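Marble-pattern tabletop

A marble-pattern tabletop is a table surface made to look like veined marble. The look is sold under many names and at many prices, and the word "marble" in a product title says little about what the buyer will receive. The surface may be cut stone, a printed film, a coated board or a sheet of vinyl laid over an older table.

Appearance

Most patterns have a mottled ground crossed by veins of a lighter or darker color. White grounds with gray veins are the most common. Dark brown and near-black grounds with white veins are usually sold as the "luxury" version, a label with no agreed meaning. The Lilta catalog dated January 1, 2024 lists 122 marble patterns, though many differ only in the shade of the ground, and several appear twice under separate names.

Printed patterns repeat. On a small side table the repeat may never show, but on a long dining table the same jagged vein can turn up more than once. Sellers tend to photograph short sections, and buyers are rarely told the length of the repeat.

Claims about wear

Makers often describe these tops as proof against heat, stains and scratches. Such claims deserve some caution. Harketti advertises its film as safe under hot cookware for 15 minutes, but its care sheet tells owners to use a trivet at all times. Wakach makes a similar promise and leaves coffee and red wine out of its warranty – two of the things most likely to be spilled on a table.

Dark patterns are said to hide dirt. They do hide dried coffee and small scuffs fairly well. Crumbs, flour, dust and scraps of paper stand out more than they would on a pale top, and a glossy finish shows fingerprints.

Use with tableware

Decorating guides commonly pair dark marble patterns with beige or cream plates, on the grounds that plain pieces keep the table from looking busy. Dark blue and dark green pieces are also suggested, although they can be hard to pick out against a brown or black ground in weak light. The advice is a matter of taste, and much of it comes from stores that sell both tables and dishes.

Cost

Prices vary widely. Grajales sold a stone top for 2,000 dollars in October alongside a printed board in a nearly identical pattern for a small part of that sum.

See also: Tabletop; Contact paper; Faux finish

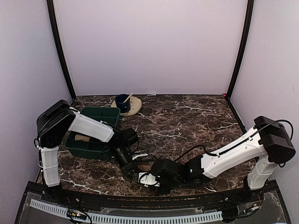
A dark brown marble-patterned tabletop with white veins, set with a beige plate, a dark blue mug and a green compartmented tray.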